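**Wanted: patient people to put furniture together with us in March**

Plallano is a small home-setup outfit, and we're looking for 6 people who enjoy (or at least don't mind!) an afternoon on the floor with a bag of screws and a leaflet.

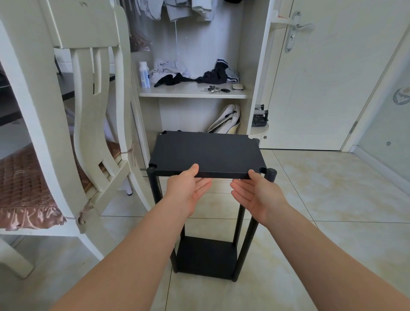 Experience is welcome but you certainly don't need a trade behind you, and we'd much sooner have someone careful than someone fast. Most of what we build is small and plain. If you can line up a black shelf board with notched corners over its four poles and keep your temper while you do it, you'll get on very well here.

Shifts last 2 hours, tea and a kneeling mat provided, and you'll always be paired with one of us for the first few. Bring your own screwdriver if you have a favourite – many of us do. 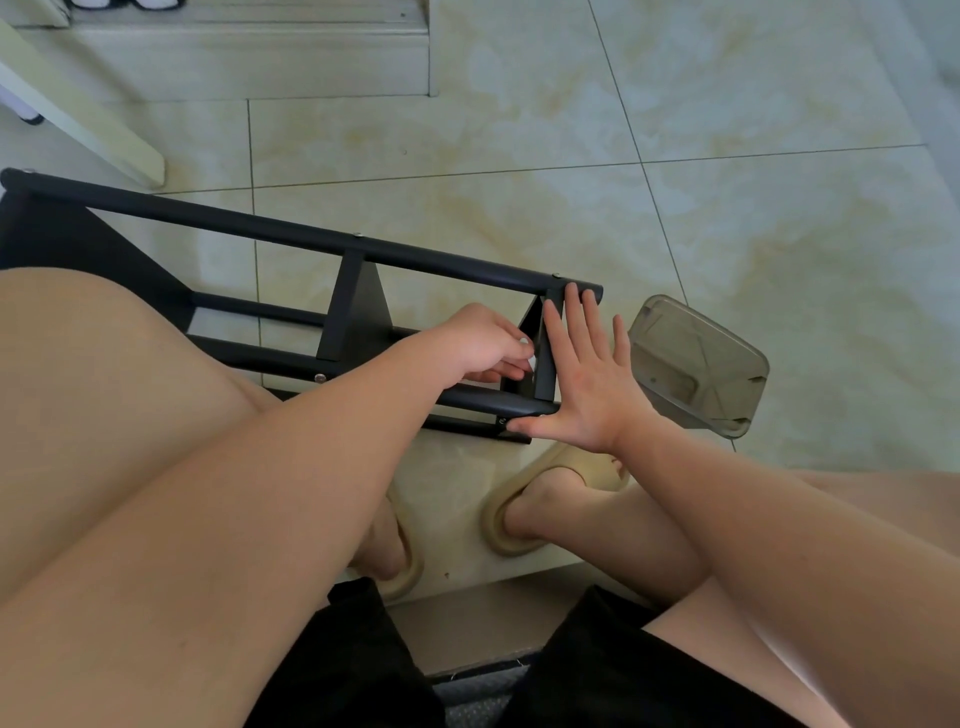
Gráinne Ó Gríofa says she came for a single shift, stayed for 13, and would tell any newcomer to read the leaflet right through before opening the screws.

To join in, send a few friendly lines to Bohdan Demchenko at the Plallano office, saying which mornings or afternoons suit you. No CV needed, and do ask if anything's unclear.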